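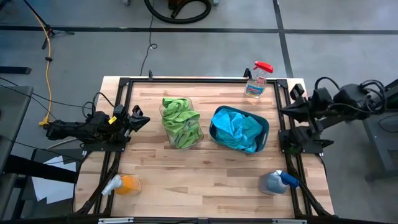
*Sylvie Campbell*

# Chapter 6: What a demonstration shows

Botside opened its workshop at Hamley to visitors one afternoon in August, and I went with a notebook and a poor attitude. The invitation promised "household work, done by robots, today". I had read that sentence, or one very like it, on the invitations of three other firms.

The bench I stood at longest had two black arms facing one another over a wooden tabletop, each ending in a gripper. Between them were a clear bin with a green cloth stuffed into it and a teal-blue basket holding a light blue one. There were bottles too, one standing and others on their sides. Anyone who has cleaned a kitchen will know the sort of thing. Anyone who has cleaned a kitchen will also know that it has a sink, a cat and a door that opens at the wrong moment.

My guide was Ravinder Campbell (no relation), who works on the Gedine software that runs the arms. He told me the system had been trained on 4,000 recorded attempts at moving and sorting cleaning things. I asked how many of those had gone well. He looked it up for me, which I appreciated: 2,510. I asked next how many had been made with bottles the system had never met before, and he said he would have to write to me. He did, two weeks later. The answer was 17.

None of this is cheating. A demonstration is put on by people who want it to go well, and they choose the table, the bottles and the hour. The trouble starts when a visitor goes home and says "it can tidy up". What the visitor has grounds for saying is much smaller, and this chapter is about working out how much smaller.

## 6.1 The claim and the task

Start with the words on the invitation. "Household work" is a claim about homes. The task at Hamley took place on a bench set in a metal frame, with both arms fixed to it. A bottle on the kitchen floor is out of the question for such a machine, and so is a bottle in the next room. Before asking whether a robot did its task well, write down the task in a single plain sentence. Then write down the claim. Keep the two side by side while you watch.

The firm Arsenault, which hires out cleaning machines and had sent buyers that day, used a form with one box marked "Performance". I would want at least four:

- what the robot was asked to do
- who set out the objects, and when
- how many attempts were made, including those before the visitors came in
- what a person did to help

The third box is the hardest to fill. Ask anyway, and record a refusal as carefully as you would record a number.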